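Oltora two-finger gripper kit, six weeks in

Short version: good kit, bad manual, buy the spare fingers. Longer version follows, typed in one go before the next run so forgive the state of it.

What you get for 599. Gripper, driver board, wrist camera mount, a bag of screws (too many of one size, not enough of another), USB lead, a card with a web address on it. No printed manual. The web address goes to a wiki that was last touched in June and half the pages are for the older model. Oltora do answer emails, to be fair. Took them a day the first time, an hour the second.

Setup. The box says 60 minutes. Took me most of an afternoon, and a good chunk of that was the adapter plate. If your arm isn't on their list you want the Wosach plate instead, it's a bit dearer but the holes line up. The Durker one I'd bought first didn't sit flat and I sent it back. Calibration is fine once you've found the right page. Close, open, close, save. Do it with the fingers you're going to use, not the ones it ships with.

Grip. Strong enough for anything I've asked of it on a desk. Remotes, cups, a tape dispenser, bottles up to roughly 600 grams. Soft things are less happy. It'll crush a paper cup unless you turn the force right down and then it drops the remote. There's a setting in between but you have to find it per object and write it down. The Kocabaş gripper I used before had a proper force readout and I do miss that.

Noise: a whine on closing, not loud, gets on your nerves by four in the afternoon.

Software. Python library installs clean, examples run. Recording tool is the best bit of the whole thing, one key to start, one to stop, names the files sensibly. Did 44 runs in a row with it without a crash. Run 45 it froze on save and I lost that one. Updated since, no repeat so far.

Camera mount is better than I expected. Stiff, doesn't creep, and the angle suits low work round furniture, edges and rims and so on. Fingers closed in both of these:

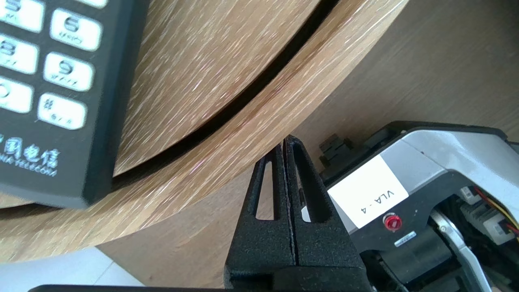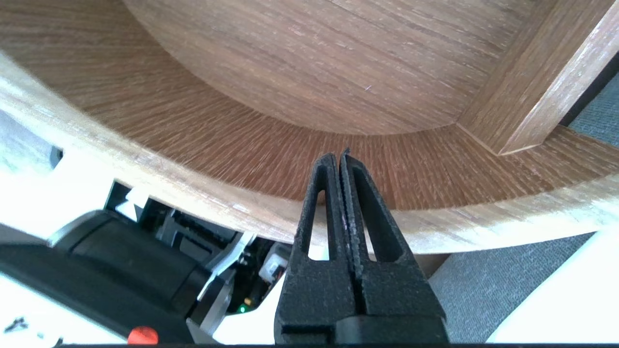

Wrist view is the thing I'd want to see before buying, so there it is. You do lose the bottom of the picture to your own hardware and no amount of fiddling with the bracket changed that for me. What you keep is the tips, and you can see where they are against the wood, which matters more. The long triangular cut-outs in the fingers help as well, in the second one the pale rim shows straight through them. With solid fingers that would just be a black blob. Exposure is left on auto by default and bright patches go to plain white, so lock it by hand if your room gets any sun. Theres a menu for it, two levels down.

Spares: fingers are sold in pairs, postage is steep, order two sets at once. Mine are wearing okay but I wouldn't want to be waiting on the post with a job half done.

Would I buy again, yes, at this price. At full whack with the Kocabaş sat next to it, harder to say. Docks a star for the wiki and half for the screws. Will update if the freezing comes back or if they ever send the propper manual they keep promising.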